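Zeltberg Mobility Group
6/6/23

Our group has released the report on Ekari, a method that helps indoor robots decide how to approach a doorway they have not been through before. We summarize the main points in this thread. Questions are welcome in the replies.

The problem is an old one. A robot that follows the shortest path tends to hug the nearest wall. It then reaches a doorway at a sharp angle, sees little of the next room, and has to stop and turn in place before it can continue.

Ekari adds one step before the turn. The robot predicts how much of the next room it would see from several nearby positions, and it weighs that gain against the extra distance it would have to travel. The predictor is small enough to run on the robot's own computer.

All training took place in simulation. We used Skellesico, our in-house set of rendered apartments, with doors set at different angles and with floors, walls and tiles changed from one run to the next. No footage from real homes was used for training.

We compared 3 planners: a shortest-path baseline, a planner that always lines up with the center of the door, and Ekari. Each was given the same starting points and the same goals. The test homes were kept apart from the training homes throughout.

Ekari stopped at the threshold less often than the shortest-path baseline in all 6 test homes. Against the centered planner the result was mixed. Ekari took shorter routes in four homes and slightly longer ones in the other two, both of which have narrow halls.

We also report where the method fails. A door that opens toward the robot is still hard, and the predictor is too confident when the view past the door is mostly one plain color. Glass objects near a wall are often missing from the predicted map.

Changes in flooring caused more trouble than we expected. Early versions treated the line between two floor surfaces as a step and refused to cross it. Igor Vaněk traced this to the depth cleanup stage — not the predictor — and the fix is described in the appendix.

A word on scope. These are simulation results. Tests on Sokol, our wheeled base, began in January and are not part of this report. We will not make claims about real homes until that work has been reviewed.

The release includes the planner code, the test homes and the logs for every run, including failed ones. The training homes will follow once the license check is complete. Please cite the report if you use any of these materials.

For groups that wish to repeat the comparison, we suggest beginning with the close-wall starting points. The planners differ most there, and a run takes little time on an ordinary desktop machine. One view from the rendered homes is attached — a doorway beside a tiled wall, with the door open.

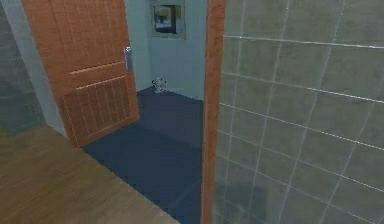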